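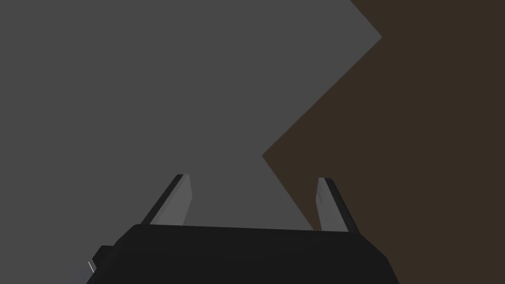

Losteo-Sim 手首視点把持データセット データカード

版:1.2
最終更新:2025/12/07
作成:Losteo 把持学習研究室
関連文書:Trondo 学習手順書、Grirnitz 評価規約

1. 概要
本データセットは、シミュレーション環境において手首視点から描画した画像と、同時刻の関節角、グリッパ開度および動作指令を収録したものである。平行二指グリッパによる接近、把持および解放の各動作を対象とし、模倣学習における視覚表現の事前学習と、その後の方策学習に用いることを目的とする。実機で取得した記録は含まない。

2. 収録内容
エピソード数は823である。内訳は、学習用434、検証用129、評価用260とする。各エピソードは次の項目からなる。
・手首視点のRGB画像列
・関節角および関節角速度
・グリッパ開度(0を全閉、1を全開とする正規化値)
・手先座標系における動作指令
・課題の成否を示すラベル
奥行き画像および領域分割マスクは本版では提供しない。

3. 描画条件
背景面は原則として無地とし、テクスチャを付与していない。色の組み合わせと面の境界形状はエピソードごとに変更している。これは、方策が背景の模様を手がかりとして位置を推定することを抑え、指先と対象物との相対関係を学習させるための措置である。グリッパの指および筐体は視野内に映り込むが、マスク処理は行っていない。把持対象が視野に入らない時刻の画像も除外せず収録した。

4. 生成手順
動作指令は、Rojanasak 軌道生成器により作成した。初期姿勢は作業領域内で一様に標本化し、関節可動域を超過したものは破棄した。その後、干渉検査を通過した軌道のみを描画工程に送付している。乱数の種は各エピソードの付属ファイルに記録してあり、同一版の描画器を使用する限り再生成が可能である。

5. 分割の方針
学習用と評価用の間で、背景色の組み合わせは重複しない。ただし、検証用は学習用と同一の分布から抽出しているため、検証時の成績を未知背景に対する汎化性能の指標として用いることは適切でない。汎化性能を報告する場合は、評価用の全エピソードを使用されたい。

6. 評価
Grirnitz 評価規約に従い、独立に初期化した5個のモデルについて成功率の平均と標準偏差を報告する。途中の時点で最良となったモデルを評価用の成績によって選択することは認めない。画像の切り出し、縮小その他の前処理を行った場合は、その内容を結果とともに明記すること。

7. 既知の制限
(1) 陰影の表現が簡素であり、実環境の照明変化を再現していない。
(2) 無地の背景面が視野の大半を占める画像では、画像のみから手先の並進量を推定することが困難な場合がある。関節角の併用を推奨する。
(3) 指の変形および滑りはモデル化していない。
(4) 8月に公開した1.1版では、一部のエピソードでグリッパ開度の時刻が画像に対して1ステップ遅れていた。本版で修正済みであるが、旧版による結果との直接の比較は避けられたい。

8. 利用条件
研究および教育を目的とする利用に限り許諾する。再配布にあたっては、本データカードを同梱し、版番号を表示すること。本データセットのみで学習した方策を、安全確認を経ずに実機へ適用してはならない。

9. 問い合わせ
不具合の報告は、配布元の課題管理ページにおいて受け付ける。報告に際しては、版番号、エピソード番号および使用した読み込みスクリプトの版を記載されたい。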